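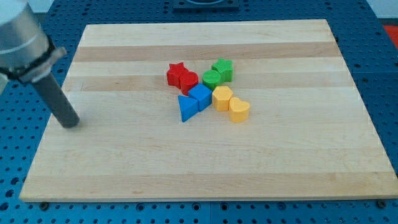
Meriem Soliman asked whether the pushing results would hold up if the instructions came from somebody outside the group. Every sentence in the current set was written by people who had already seen the policy run, and in her view they had learned to avoid the wording it handles badly. She wanted this dealt with before any figure is put in the draft.

Kauko Jääskeläinen agreed the point was fair. He said the January instructions were the only ones written blind, and that set was too small to report on its own.

TABLETOP PUSHING GROUP
Minutes, October 28, 2018
Chair: Kauko Jääskeläinen
Minutes: Meriem Soliman

1. Source of instructions (carried on from the opening remark)

Agreed that a new set of 300 instructions will be collected from staff at the Stasville office who have not seen the arm run. Writers will be given a photo of the starting layout and a photo of the goal layout, and nothing else. No word list will be supplied. Spelling mistakes will be left in.

Meriem to draft the request. Kauko to check that none of the writers took part in the January round.

2. Block names

The eight blocks are two each of red, green, blue and yellow. Colour alone therefore never picks out one block, and the instruction has to give a shape as well, or a position. The parser currently accepts "cylinder" but fails on "disc" and "round one". It accepts "hexagon" and fails on "six-sided".

Two options were put forward:
(a) extend the synonym table by hand;
(b) drop the table and train the language encoder on the raw text.

Kauko prefers (b). Meriem noted that (b) would make the new results hard to compare with the older ones. Decision: run both on the same instructions and report both. The table is frozen as of this meeting.

Where an instruction gives a colour only ("push the red one left"), the trial is to be scored as ambiguous and kept out of the success rate. The number of such trials must be reported beside it.

3. Starting layouts

At present most trials start with the blocks spread out over the board. Tight clusters are under-represented in the training data, and failures are concentrated there. When the tool pushes a block that is touching another, the second block moves too, and the model has few samples of this.

Proposed by Kauko: 20 per cent of new demonstrations to start from a cluster, with all eight blocks grouped near the middle of the board. The tool is to start off to one side, clear of the group, so that the approach path is part of the recorded data.

Meriem asked for the cluster to be rebuilt by hand between trials and not reset from a template. Agreed. The order of blocks within the cluster is to be drawn from the list in the Seltano folder.

4. Separation task, first results

Kauko reported on 27 trials of "move one named block away from the others". The policy completed 15. A trial counts as complete if the named block is clear of all others at the end and no other block has left the board.

Failures were of two kinds. In the more common kind the tool reached the right block but pushed it into its neighbour and kept pushing. In the other kind it went to the wrong block of the right colour. The star and the heart were the worst shapes to move, as a rod contacting between two points or lobes tends to stay there, while on an outer point the block turns in place.

Meriem asked that block rotation be logged separately from displacement. Kauko said the tracker gives orientation for the cube and the triangle but is unreliable for the cylinders. Cylinder orientation will be left blank in the log.

5. Camera position

Short discussion. The far side of the board takes up fewer pixels than the near side, and position error is larger there. Kauko will repeat the calibration with the Hämäläinen routine and compare it against the present one. No change to the mount until that has been done.

6. Write-up

The methods section is to state the completion rule from item 4 word for word. The comparison with the Trolitz baseline is held over, as the baseline has not been run on clusters.

Actions
Meriem: request for instructions; scoring sheet with a column for ambiguous trials.
Kauko: cluster demonstrations; calibration comparison; rotation logging.
Both: review the failed separation trials and mark the failure type independently before comparing notes.

Next meeting to be set once the instructions are in.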